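Mind your fingers: a morning with the rule writers
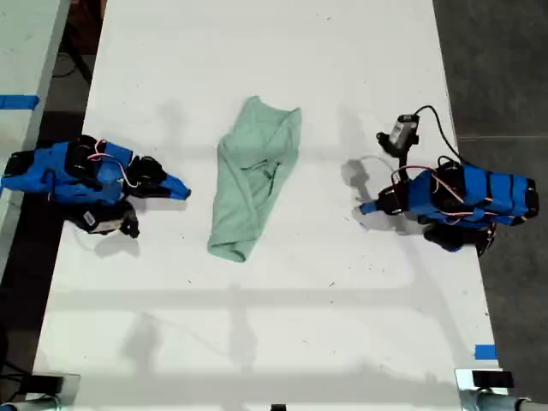

Two blue hands and a green cloth at the Winidis workshop, Hostham.

I had been in the building for four minutes before I was told off. My sleeve had crossed a line of tape, and Sandamali Khondokar, who was halfway through a piece of toast at the time, put the toast down and said "Line" in the voice my mother used for wet shoes on carpet. I took my sleeve back. She picked up the toast.

I'd come to Hostham to find out how you write safety rules for robot hands, a subject I had expected to be dry as biscuits and which has kept me awake on and off ever since (in a good way, mostly). Winidis trains pairs of mechanical hands to do household jobs, cloth being the big one at the moment, and Sandamali looks after what everyone there calls the book. The book is a ring binder. It has 379 entries in it, and each one is a thing a person must do, or must not do, or must write down afterwards.

"People think it's all going to be about crushing," she told me. "There are two pages on crushing. There are eleven on tidying up."

I asked to see the tidying pages and she was so pleased that she made me a coffee. They begin with the table. Before a session you clear everything off that isn't part of the job: pens, mugs, phones, spare screws, the lot. You look at the wires on each hand, all the way along, and you look with your eyes close up and your own hands behind your back. If a wire is hanging lower than it did yesterday you say so out loud, and whoever is at the controls has to say it back to you. I thought this was rather sweet and a bit silly, like something from the navy. Then she showed me the entry in the incident log that had brought it in, from before she joined, when one person had muttered about a loose wire and the other had heard "the hire's fine" and pressed start. No harm done to anyone, but a finger motor had to be thrown away.

The log is a separate thing from the book and I liked it even more. It runs to 1,029 lines and most of them are tiny. "Cloth slipped, stopped, restarted." "Someone came in to ask about lunch, stopped." "Stopped, not sure why, felt wrong." That last one is my favourite, and Sandamali is fond of it too. Anyone can stop a session for any reason or for none, and there's a rule that you can't be asked to defend it until you've had a chance to sit down. She fought for the sitting down bit. Her old employer, Milell, used to hold what they called a quick chat on the spot, and the result of the quick chat was that people gave up pressing the button.

The other half of the operation is Karthik Ekanayake, who is tall and cheerful and spends his working day folding things by remote control. He did a degree in music and says it helps. He let me read the page that applies to him, which is mainly about tiredness. An operator does 30 minutes and then comes off, full stop, even in the middle of a fold. I said surely you'd want to finish the fold? He laughed and said everybody wants to finish the fold, and that's why it's written down!

He has opinions about cloth. A stiff tea towel is easy and a bath towel is all right once you have the corners, but anything thin and soft is a misery, and a crumpled one is worse, as you can't tell which bit is the edge. The book has things to say here too. Cloth must be free of buttons, zips, drawstrings and pins unless the session sheet says otherwise in advance. It has to be laid down by a person only while both hands are parked, and parked means parked at the controls, with the light off, and never merely "not moving". They're very strict on that one. A hand that has paused looks just like a hand that has been switched off, and I can tell you that standing beside a pair of them I could not have said which I was looking at.

This is where it gets a little more political. Winidis wrote its own book, Milell has one, and the Selvanayagam lab up the road has a third, and they don't agree. Milell lets a second person stand at the table during a session so long as they keep their hands in their pockets. Selvanayagam won't have a second person in the room at all. At Winidis you may be in the room but behind the tape, which is how I came to be told off. Since May the three of them have been trying to hammer out one shared set of rules, and Sandamali has been sent 793 comments on the first draft. She has read every one. A good number are about the meaning of the word "near".

I thought she was joking, so she got the draft out. "Keep hands and loose clothing away when near the gripper." Well, how near? Is it the length of an arm? Whose arm? Karthik's arm is a good deal longer than mine. One comment asked for a measured distance and another said a measured distance was useless if nobody had a ruler, and a third, in capitals, wanted the word taken out and a picture put in. She's leaning towards tape. You can put tape on any table in any country and people understand it, and you can see when it has been scuffed up and needs doing again.

There are also arguments about cameras (does a camera fixed by the hand count as part of the hand when you measure how far it can reach? Winidis says yes, and I'm with them) and about labels, and about whether visitors ought to sign something. I signed something. It had a box asking if I was wearing a lanyard, and I was, because they'd given me one at the front door. Off it came. Sandamali wrote that down as well, under things to take up with reception.

Before I left, Karthik asked if I'd like a go. I had the controls for one short turn, with him beside me and his thumb on the stop button, and I spent all of it chasing a fold I was quite sure I had hold of. He stopped me when my time was up. I asked for one more minute, and both of them said no together.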